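Dec 26, 2022
By Alhassan

The day after Christmas is when I finally deal with the fruit. We get it from every direction this time of year – a bag from a neighbor, a box from work, the ones I bought myself after forgetting about the other two – and by now the kitchen counter is so full of leftovers and cookie tins that I do my sorting wherever there's a flat spot. The bed is great for it! Fruit doesn't roll off a quilt the way it rolls off a table, and you can spread everything out and get a proper look at it.

First I turn every piece over. The soft spot is always on the bottom, where it's been sitting. I press gently with my thumb near the stem end and all the way around, and anything that gives too easily goes to the kitchen to be juiced that night. One moldy tangerine will take its neighbors with it in a couple of days (I lost most of a box that way in October and I'm still annoyed).

Then the wrap. Some citrus comes from the store in thin plastic, and I used to peel it all off the minute I got home. Now I leave it on the pieces I want to keep longest, as long as the inside of the plastic is clear. If there are beads of water in there, off it comes, and the fruit gets dried with a dish towel and eaten first. Don't try to re-wrap it with the same piece. I've tried, and you get a sticky lump.

Green ones I keep apart from the orange ones. Green skin doesn't always mean sour, by the way, some kinds are perfectly sweet while they're still green, so cut one open before you write off the whole bag. Small ones go on top and heavy ones on the bottom.

For a bowl I like plain plastic with a foot under it. It's light, it rinses clean in the sink, and if it gets knocked over there's nothing to sweep up. I don't fill it past the rim. Whatever doesn't fit goes in the fridge drawer, and I try to use up the bowl in 7 days, then refill.

Two more small things. Put an old sheet or towel down if your bedspread is a light color, as citrus oil can leave a mark. And save a few peels for the garbage disposal – run them through with cold water and the sink smells nice until dinner.

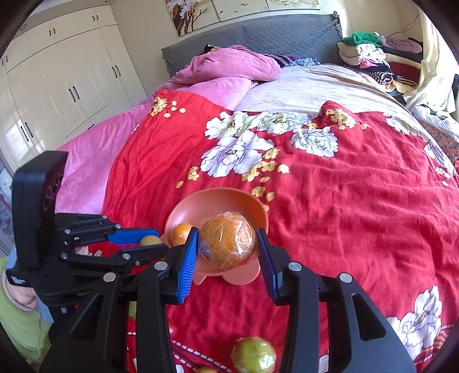
Citrus on the flowered quilt, with the orange bowl for the keepers.

Related tips
Getting candle wax out of a tablecloth
Seven ways to use up stale bread
The Jaleck drawer method, one year later
How I store wrapping paper under the bed
Which lids fit which jars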